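3.2 What we asked the batters to do

I'll be upfront that this part of the study grew out of an argument. Hugo Barbier thought club batters pick their shot before the ball is bowled, and I thought they mostly don't, so we went down to the Montoya nets in September and tried to settle it. 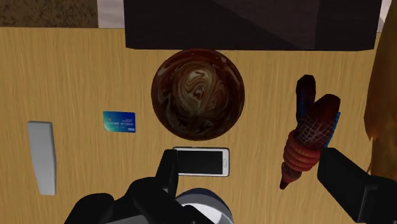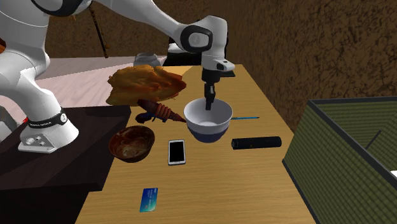

Figure 2. Two rendered views over a light wooden table, each with a bowl and a gripper.

We had 20 batters, all playing second or third team cricket (Clem Ruddock, who captains the Drarine side, talked most of them into it!). Each one faced 38 balls from the same two medium pacers, with a short break after the first 18. Before every ball the batter whispered a shot to whoever was standing behind the net – drive, cut, pull, leave and so on – and we wrote down what they really played.

I was wrong, or at least more wrong than Hugo. Players in their first season stuck to the whispered shot almost 8 times in ten, even when the length plainly didn't suit it. The older hands changed their minds far more, mainly against the shorter ball, and a few of them grumbled that having to whisper anything put them off. I have some sympathy with that, and we come back to it in section 4, where the same batters face the bowling machine without whispering.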